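3.2 Workcell and Fixture Plate

The workcell was built in a shared workshop on Rireck Street, where the second author rents a bay. Its base is a ribbed aluminum workbench, which lets the arm and the fixtures be moved and bolted down again without drilling. The controller software, Kaewmanee, runs on a separate machine and logs joint positions and gripper state for every attempt.

Parts taken out of a computer need a known place to go. Early trials used plain trays, and the arm often failed to pick the same part up a second time. We replaced the trays with a 3D-printed plate carrying raised posts, brackets and slot blocks (Figure 4). The plate took 16 hours to print on the workshop's own machine. Two earlier versions warped at the corners and were thrown away.

The test computers were used desktop towers bought from Grunano, a local reseller. Each tower is laid on its side with the side panel off, so that the arm can reach the motherboard from above. The wrist-mounted sensor is used for the final approach only. We logged 444 attempts with this layout, of which 101 were stopped by the operator.

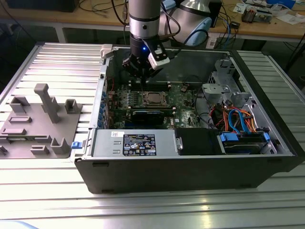 Figure 4. Opened tower on the bench with the gripper over the upper part of the motherboard. The gray fixture plate is at left.

Most of the stopped attempts involved cables. A loose cable can shift when a nearby part is moved, and the planner has no model for this. For the trials in Section 4 the operator checked the cables by hand before each run and tied back any that crossed the approach path. Memory modules and expansion cards were handled as separate tasks, with their own grip force settings.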